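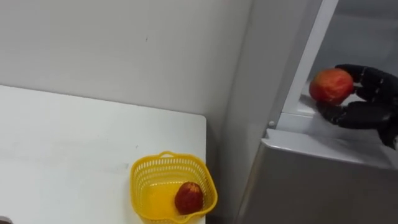 Which cold store takes the Tarkora fruit from August? Skatus takes all of it, and Odutness stays on standby.

Minutes - Produce Storage Working Group
December 25, 2025

1. Minutes of the previous meeting
Approved with one correction: item 4 should read "crates," not "pallets."

2. Capacity
Skatus reported 1,016 crate positions, of which 780 are assigned. The Muñoz orchard asked for a further 138. Agreed, subject to the door seal repair on bay 2.

3. Temperature logs
Odutness logs were received in the old format. To be resubmitted before the next billing run. Skatus logs accepted as filed.

4. Ethylene control
Apples and leafy goods are to be held in separate bays. The request to share a bay during short stays was declined. Filter replacement stays with the site operator - cost to be split by crate count.

5. Billing
Rate unchanged. Partial weeks are charged by the day.

6. Other business
Muñoz to supply revised crate labels. Old labels are valid until stock runs out.

Meeting closed. Next date to be set by email.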